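4. Setting up the towel task

This section covers table layout and cell checks for the towel sorting task in the Jitgate student league. Read Section 3 (arm power and homing) first. Revision of 3rd March, maintained by Traian Nedelcu.

4.1 Table layout

1. Set the two fabric bins side by side at the far side of the table, open side up. Leave a small gap between them so that the rims do not touch.

2. Roll each towel from the short side and press out the trapped air. Lay the rolls parallel, with their long axes pointing toward the bins.

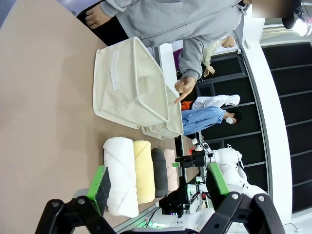 3. Load layout file 3440 on the Venano console and confirm that the bin positions on the screen match the table. If either bin is off, move the bin. Do not edit the file.

4. Name one team member as the pointer. The pointer stands at the far side of the table, facing the arms, and gives the target bin before each run.

CAUTION: Arms must be in HOLD whenever a hand is over the table. The operator calls "hold" and waits for the pointer to repeat it.

4.2 Giving the target

5. Point into the target bin with one index finger, from above. Keep the other hand at your side.

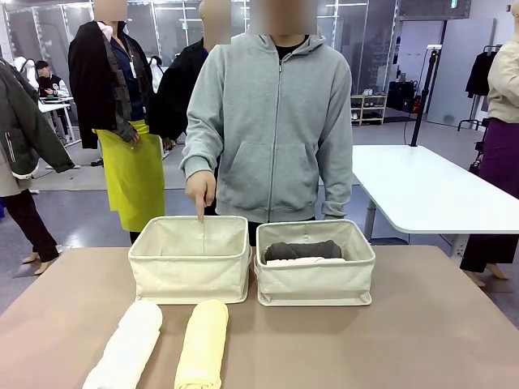 6. The operator reads the target back as "left" or "right" as seen from the operator's side of the table. The pointer's own left and right are not used at any time.

7. Withdraw the hand and lower both arms before the operator releases HOLD.

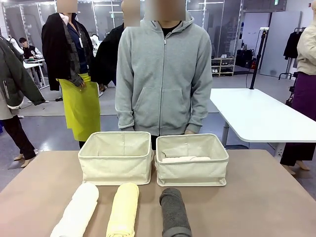
8. Start the run. Teammates and visitors may watch from behind the pointer but may not touch the table until the run is closed.

4.3 Gripper approach

9. Set approach speed to 100 mm/s. Jog the wrist until the roll lies between the two finger pads, with table visible on the far side of the roll.

10. Check for clearance to the neighboring roll. If the pads would touch it, return to HOLD and space the rolls again.

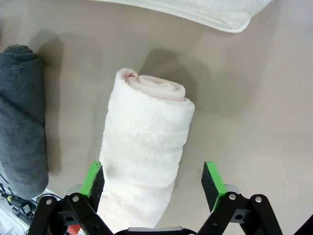 Figure 4. Wrist view with the white roll between the finger pads.

NOTE: Off-center rolls are allowed. The fingers close together and will shift a light roll before they grip it. After 2 missed grips, stop the run and log it on the Gutedlow sheet under "grip." Questions on scoring go to Tomás Ó Dálaigh.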